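Tea towel

A tea towel is a flat cloth, usually linen or cotton, used for drying dishes. In parts of the world they call it a dish towel, and my gran in Burnavell called it a glass cloth whatever she was drying with it. I've been keeping this page for the household section of our local encyclopedia for quite a while now, and I'm told I'm allowed to sound like myself in it, so I will.

Name

The usual story is that the name comes from the tea table, where a fine linen cloth was used to dry the good china, wrap the pot or cover the scones. I can believe it. Thin china chips easily, and a soft, smooth cloth is kinder to it than something rough. Over time the name spread to any flat drying cloth, including the ones with a burn mark on the corner that you'd never show a guest.

Cloth

Linen is the classic. It's made from flax, it takes up water quickly, it dries fast on the rail and it leaves hardly any fluff on glasses. The trouble is that a new linen towel is as stiff as a cereal box and pushes water about for the first few goes. Wash it several times before you judge it! Mine took the best part of a year to come good, and now I wouldn't swap it.

Cotton is cheaper, softer from the start and a bit more inclined to leave lint. You'll meet it plain, in a waffle weave (little raised squares, very good on pans) and as terry, with loops like a bath towel. Terry soaks up the most but it's hopeless on wine glasses. There's also "union", a mix of linen and cotton, which is what a lot of souvenir towels used to be printed on and which I think is the best value of the lot.

Sizes vary more than you'd expect. The ones in my drawer that came from the market at Lurport are nearly square, and the older ones are long and narrow. A long towel is handy if you like to wear it over one shoulder, and I do.

Weaving at Tranar

Our own corner of the country had a small part in all this. The mill at Tranar wove plain linen cloth for hotels and hospitals, and at its busiest it had 269 people on the books. The pattern everyone remembers is the Tranar stripe – 3 thin red lines down each long edge, with a plain middle. Hotels liked it because you could tell a glass cloth from a floor cloth at a glance, which mattered a good deal in a crowded scullery.

The mill's order book is kept at the reading room in Partington, and you can ask to see it most afternoons up to four o'clock. One entry is for 1,372 towels for a single customer, with the hems to be sewn "double at corners". I'd love to know who dried that many plates. The looms are gone and the building is flats, but the towels themselves still turn up at jumble sales, gone thin and silky in the middle.

Souvenir and printed towels

Once printing on cloth became cheap, the tea towel turned into a sort of poster. Seaside maps, recipes, cathedrals, calendars, lists of dialect words, the lot. Burnavell school did one every May for years with the children's self-portraits on it, all big ears and no necks, and 300 were printed each time. Plenty of people never use theirs. They get framed, pinned up in the pantry or put in a drawer for best.

A printed towel is often less good at its job, by the way, where the ink sits thickly on top of the cloth. Older prints with thinner ink seem to dry dishes better, though I've only my own kitchen to go on there.

Display

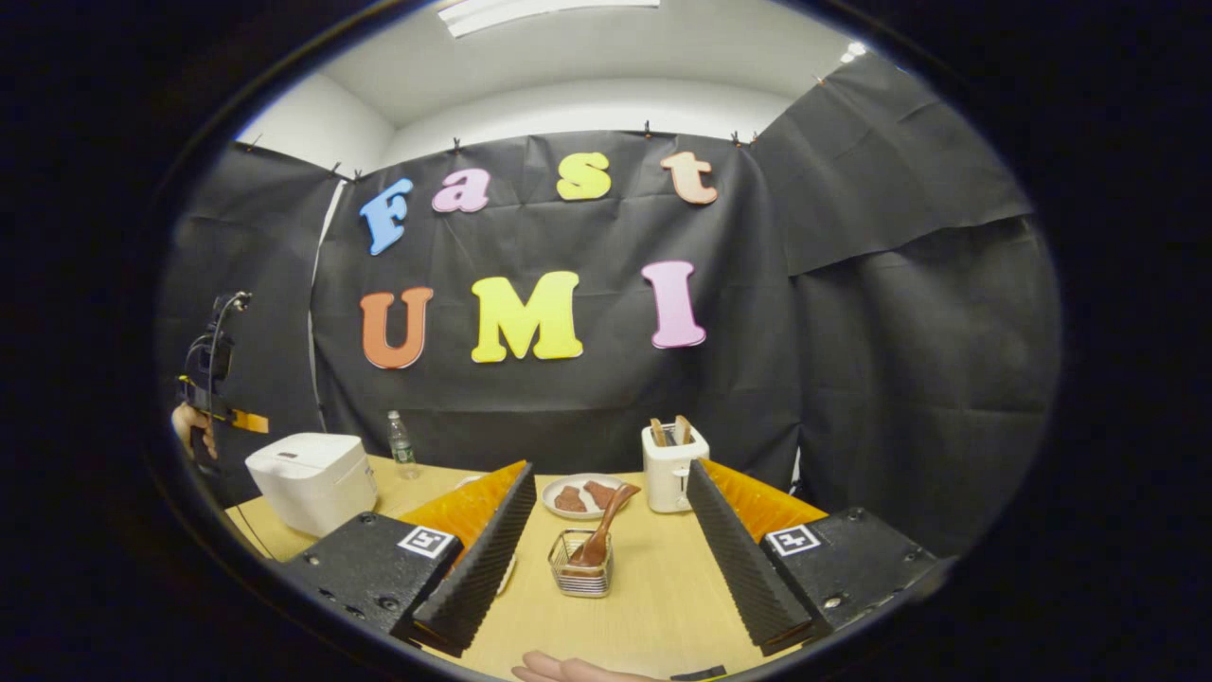 Hanging a tea towel on a wall is harder than it looks, and most of the trouble is creases. Linen holds a fold line for ages, so iron it damp, on the back, and then hang it straight away while it's still flat. A wooden rod through the top hem works well, or a pair of slim battens clamped either side of the cloth. Bigger cloths are worse, as the black backdrop with the foam letters shows: it hangs from the top of the walls, and there are creases and folds all across it, with loose sagging panels on the right where it goes round the corner. A tea towel has the great advantage of being small enough to stay on one flat bit of wall. Keep it out of strong sun as well, or the reds will go first.

Washing and care

Wash tea towels hot and often, and keep them apart from anything that has been near the dog. Skip the fabric softener, which leaves a coating on the fibres and stops them drinking up water. If a towel has gone greasy and useless, a long soak in hot water with washing soda usually brings it back. Tea stains are another matter (yes, I know), and I've mostly given up on those.

Dry them on a line if you can. Ironing is up to you, though my gran ironed every one and folded it in thirds, then in half, and I still fold mine that way.

Other uses

Covering dough while it rises, straining curds, lining a bread basket, wrapping wet lettuce and swinging it round your head in the garden to dry it – all of these are perfectly respectable. An old one makes a good pudding cloth if it hasn't been washed with anything scented. Past that stage it becomes a duster, and after that it goes under the sink.

See also: Dishcloth, Oven glove, Linen, Tranar stripe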